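Open day at the Nutwood paper mill, 12/04/2018

The Danen company opens its Nutwood mill to the public once a year, and the flyer promised "the whole story of paper". I went in doubtful and came out only a little less so. The car park was full by ten and the queue for ear plugs took 20 minutes.

The pulping hall was loud and worth seeing. Our guide said the main machine makes 3000 sheets a minute, then a sign by the door said 3579. I asked which was right and was told it depends on the grade - fair enough, but pick one.

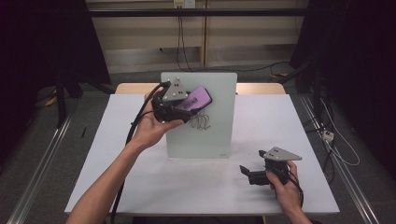
Lunch was a sausage roll at city prices. The recycling talk afterwards was thin. Plenty about trees planted out at Nundemham, very little about water, and the colour chart they handed round had no units on it.

The Kravets dryer is the best part of the visit. You stand on a walkway above it and feel the heat through your shoes. We got two minutes up there before the next group was sent in. They plan another open day in May, and I would go again for the dryer alone, but I'd bring my own lunch.

Recent posts
Nundemham market: is it worth the drive?
A wet afternoon at the wool sheds

Comments
You missed the cutting room, it was round the back.
Same sausage roll last year, same price too.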